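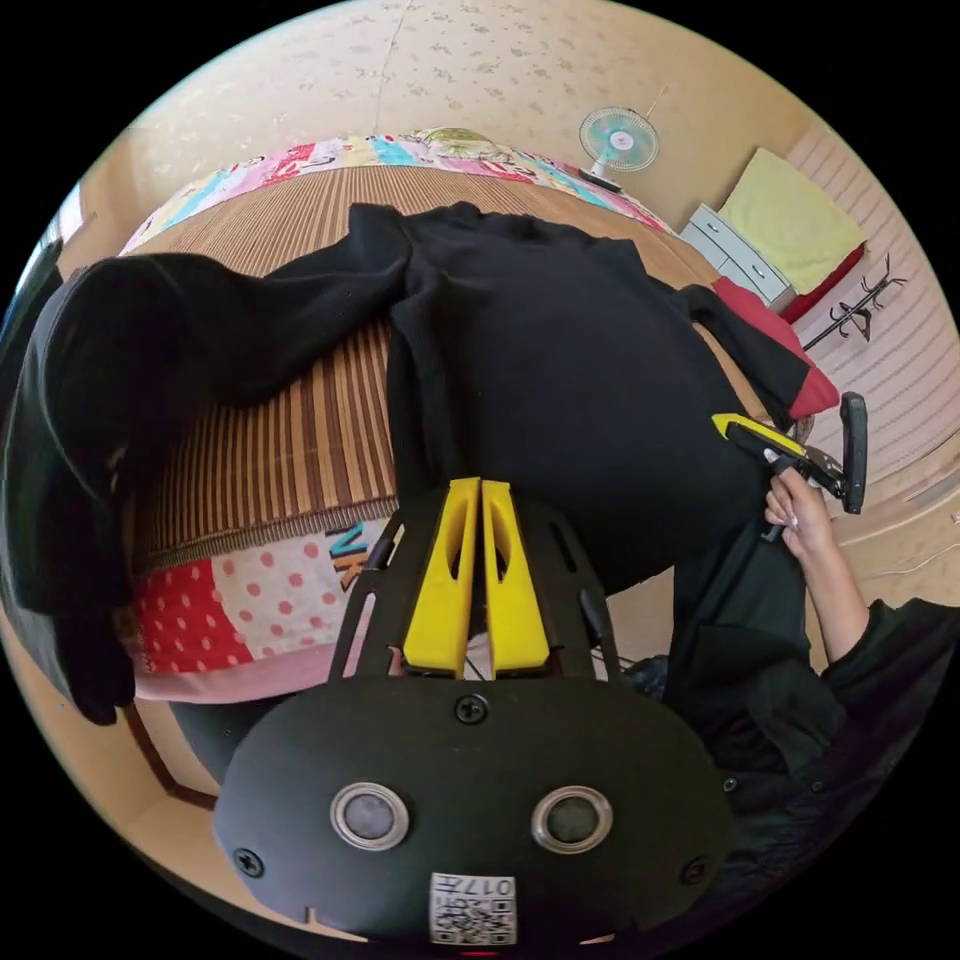 Drivmont Clothing Exchange – Home Collections Team

Progress report to the Forsyth Fund
24th August

Summary

The home collections service is running in Prundton and in the northern half of Drivmont. We have taken in 2859 items since the grant began. Most have been sorted and passed on, and the remainder are in storage for the autumn. Spending is within the agreed budget, apart from van hire, which is covered below.

Collections

Households book a slot by telephone or through the website. We ask people to lay things out or bag them before we come, and a collector checks each item in the home and leaves behind anything we can't use. Checking at the door was slower than we had planned for. We allowed ten minutes a visit in the original timetable and have now moved to twenty, with fewer visits in each round.

Large knitwear takes up the most space. A heavy jumper fills as much of a crate as several shirts, and it can't be hung without losing its shape, so all knitted items are now folded and stored flat. We bought extra shelving in place of the second clothes rail listed in our application. The cost was slightly lower and the difference has gone towards crates.

Children's coats remain in short supply. Adult knitwear, plain trousers and work shirts are plentiful, and we have stopped asking for these in our leaflets until the shelves have cleared.

Washing and repair

The washing contract moved to Plalleleo at the start of the summer after our first laundry closed its Prundton branch. The new price per load is higher but includes delivery. Two loads came back mixed with another customer's sheets in the first fortnight. Bags are now tagged and it has not happened again.

Repair sessions are held in the ground-floor room at Drivmont library. Of the 40 places on the beginners' mending course, 29 were filled. The evening group was full and the morning group was not – we will run evenings only from now on. Buttons, hems and moth holes were the repairs people most often wanted to learn. Several people asked for help with zips, and a session on zips has been added to the autumn timetable.

Passing items on

Clothes go out through the schools, the housing office and our own open rail in Prundton. The housing office now sends requests by size and type, and this has saved a lot of wasted journeys. We had hoped to open a rail in Drivmont as well. The shop unit we were offered needed electrical work that the landlord would not pay for, and we turned it down. We are looking at a smaller unit near the bus station.

Money

Van hire is over budget. The longer visits mean more days on the road, and the hire firm raised its daily rate. We have moved money from printing to cover part of this and ask the Fund to agree the change. The remaining shortfall will be met from our reserves. A full breakdown is in Appendix 2.

Next steps

Collections in the southern half of Drivmont will start once the second driver has finished training. Winter coats will be moved to the front of the store before the end of the month. The next report will include results from the household survey, which is still open.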